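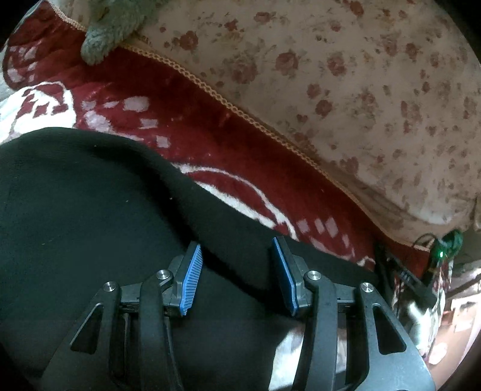 Black fleece over a patterned fabric.

Stenar Soil Respiration Chamber, Model 29

The Stenar chamber is intended for schools, field centres and research groups measuring the carbon dioxide released by soil. It is supplied as a complete set and may be used on grassland, woodland floor or bare ground.

The chamber is placed on a collar set into the soil. Collars should be put in place at least 2 days before the first reading, as cutting into the ground disturbs fine roots and gives high values. Readings are stored on the logger, which holds 331 records before it must be emptied.
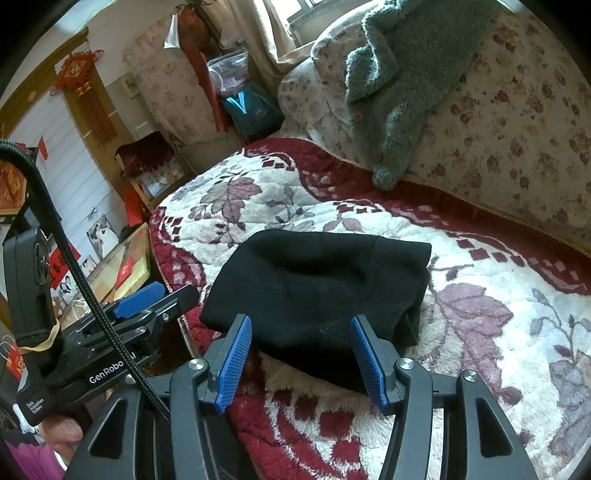

Where plots are compared over a season, the same collars should be used throughout and readings taken at the same time of day. Soil temperature must be entered with each reading – the software will not calculate a rate without it. Leaves and twigs that fall inside the collar should be left in place unless the study plan states otherwise.

Supplied with each set
Chamber with lid and seal
6 soil collars
Logger and charging lead
Soil temperature probe
Printed field guide by Charito Lagman and Shahzad Gilani

Replacement seals and further collars are sold separately. Sets are also available on loan to schools taking part in the Skoken woodland study; applications for the spring term close in November.

Technical questions should be addressed to Viorica Dinu, Field Equipment. Chambers returned for calibration must be clean and free of soil, with the logger switched off.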